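About > Our Story > The Folding Table

Our Story The Table Washing & Care Visit Us Contact

14/03/2025
By Esko Partanen

People often write to ask who we are at Stisus, and I never manage to keep the answer short, so please get yourself a coffee first! We are a small cloth workshop in Drinditcombe, and we take in printed and plain household cloths, wash them, press them, fold them and send them back out to the kitchens and guesthouses that use them. There are 4 of us, and we all fold.

Everything passes over a table sooner or later. We like a pale top with a bit of grain in it, smooth enough that nothing snags, and we wipe it down before each batch.

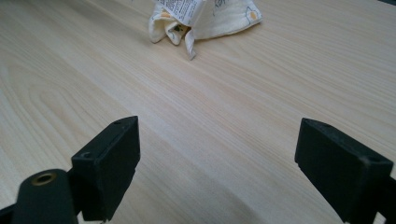 A cloth usually arrives in a heap, and the first job is finding the care label, which has a habit of hiding in the folds (the print on some of them gets smaller every year, I'm sure of it). Then we shake it out, lay it flat, smooth it from the middle and look it over for marks. My old teacher at Karpenko had me do that 100 times before she let me near an iron, and I grumbled through every one.

In February we sent out 2,825 cloths, our busiest month so far, most of them to the guesthouses over in Sellden. When a batch is done we clear the table right back to the wood and start again, and I'm fond of that moment, with the light on the grain and the kettle going on behind me. 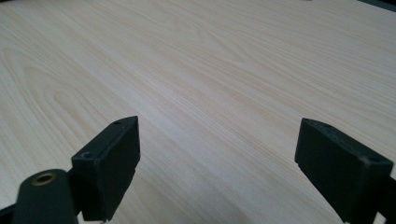 Pale wood grain, with the light across the middle of the table.

If you'd like to see how we work, do come by. Ring first so one of us can put the iron down and let you in.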